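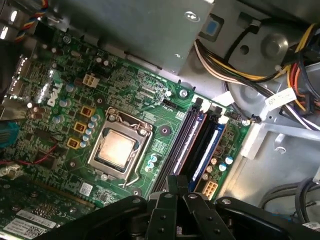 Figure 1. Gripper above the test motherboard, wrist camera view. The cooler is off and both memory modules are seated.

Working Rules for Robotic Disassembly of Desktop Computers
Project report, Bivell Laboratory
Selamawit Dinsa and Fiachra Nic Aodha
3 August 2022

1. Purpose

This report sets out the working rules we wrote for the desktop disassembly cell, and records how the rules changed during the project. The cell uses one robot arm with a two-finger gripper and a wrist camera. The task is to remove memory modules from used office computers so that the modules can be tested and sold again. The chassis and board go on to materials recovery.

The arm, the control software and the vision model were in place before we started. Our part was the procedure around them: what has to be true before the arm moves, what the arm may touch, how a run is stopped, and what is written down afterward. We did not try to make the arm faster.

2. Background

The laboratory already had a general safety sheet for robot arms. It covered fencing, emergency stops and training. It said nothing about the workpiece. A computer chassis is an awkward workpiece for three reasons. The sheet metal has edges and folded tabs, the loose cables move when they are touched, and the parts worth saving are sensitive to static discharge.

We read the published guidance on collaborative robots and on handling static-sensitive parts. Both are written for general use and leave the details to a risk assessment. The rules in Section 4 are the result of our own assessment, carried out with the cell supervisor, and should not be read as a substitute for either body of guidance.

3. Method

We reviewed 469 log entries left by earlier users of the cell. Each entry was read by both authors and given a cause. Where we disagreed, the entry was marked as unclear and left out of the ranking. Many entries were too short to use. "Stopped, cable" was typical, with no note of which cable or where the gripper was.

The causes that came up most often were, in order:

Gripper side arm touching a cable or bracket while the fingers were clear
Memory latch not fully open before the pull
Chassis shifting on the table
Wrong board layout selected in software
Glare from bare metal confusing the vision model

The first cause surprised us. The path planner used by the cell checked the fingertips in detail but treated the rest of the gripper as a simple box, and the box was too small. In Figure 1 the fingertips are close to the lower ends of the RAM slots, and the broad side arms reach well out to either side over the lower part of the board and the expansion card. Any rule based on fingertip clearance alone misses most of that area.

We then wrote a draft of the rules, ran it for 50 supervised runs, revised it, and ran the revised set for 200 more. A run is one chassis, from clamping to release.

4. Rules

4.1 Before the arm is enabled

R1. The power cord is removed and the power button is held down for ten seconds. The supply stays in the chassis but must not be connected to the wall at any point in the run.

R2. The chassis is clamped at two points on the base. Hand pressure is not a clamp.

R3. The chassis is bonded to the cell ground point. The operator wears a wrist strap whenever a hand is inside the case.

R4. Supply cables are tied back from the memory area. If a bundle cannot be tied back without strain on its connector, it is unplugged.

R5. The CPU cooler is removed by hand if it overlaps the approach path. The processor stays under its retention bracket with the lever closed. It is not a target part and the arm has no permission to touch it.

R6. The operator selects the board layout and confirms it against a live wrist image. Printed marks on the board, such as a maker's logo or a header label, are used for this check. Color is not used, as module labels and slot colors vary too much between units.

4.2 During the run

R7. The planner uses the full gripper outline, including the side arms, with a margin of 2 mm on all sides. The fingertips are exempt from the margin only inside the grasp zone.

R8. The approach is made in two moves. The first ends at a hold point above the board, where the arm waits for the operator to confirm the image. The second is the descent, at reduced speed.

R9. Latches are opened before the grasp. The operator checks them by eye. A vision result alone is not enough to release the arm.

R10. The pull is along the slot axis and is force-limited. If the limit is reached, the arm opens the fingers, backs away and stops. It does not retry without a new confirmation.

R11. No hand enters the case while the arm is enabled. This includes moving a cable "just out of the way," a phrase found in several of the old log entries.

4.3 After the run

R12. The arm returns to its parked pose before the clamps are opened.

R13. The log entry gives the chassis number, layout, outcome and, for any stop, the part of the gripper involved and the nearest component. The wrist image from the hold point is saved with it.

R14. A module removed after a force stop goes in the separate tray and is inspected before testing.

5. Changes Between Draft and Final

The draft had no hold point. The arm moved from the parked pose to the grasp in one path, and the operator was expected to press stop if anything looked wrong. In practice the descent was over before a person could judge it. R8 was added after the first set of runs.

R5 was the most argued rule. The draft told the operator to remove the processor as well, to protect it. Nic Aodha objected that this left the socket contacts exposed, and that those contacts are easier to damage than the processor's metal cover. The final rule leaves the processor where it is. Loose thermal compound is wiped off if there is enough to transfer to the gripper. A thin residue at the edges is left alone.

R6 first asked for a barcode scan. The software for this, a module called Canell, could read the labels well enough, but a chassis often holds more than one — on the board, on an expansion card, on a cable tag — and the scan did not always return the board label. We dropped the scan and kept the visual check.

R13 replaced a free text box. Operators at first found the longer form slow. We cut it from eleven fields to the ones listed and moved the rest to automatic capture.

6. Results

The revised rules were followed in full on most of the supervised runs. The rule most often missed was R4. Tying back cables is the slowest step of the setup, and operators tended to judge a bundle clear when it was clear of the fingers only. This is the same mistake the planner made. We added a flat card template, cut to the full gripper outline, that is held over the board before the run.

No run under the revised rules ended with a hand in the case while the arm was enabled. We consider this the main result. We do not report a damage rate, because the modules from the earlier runs were not tested in a consistent way and no fair comparison can be made.

7. Limits

All runs used desktop chassis with vertical access to the memory slots. Small form factor cases with a drive bay over the memory would need a different hold point and probably a different gripper. The force limit in R10 was tuned for one gripper and should be measured again for any other.

Both authors were present for every supervised run. Operators may be less careful when unobserved, and we have no data on that.

8. Further Work

The rules will be tried in November on the second cell, which uses the Lovanero controller. R7 will need to be rewritten for it, as that controller defines tool outlines in another format. The latch check in R9 could be partly automated if the wrist camera were given a second view from the side, at a lower angle and with diffuse light to reduce glare from the metal.

The template drawing, the log form and the full list of causes are kept in the project folder under Xu.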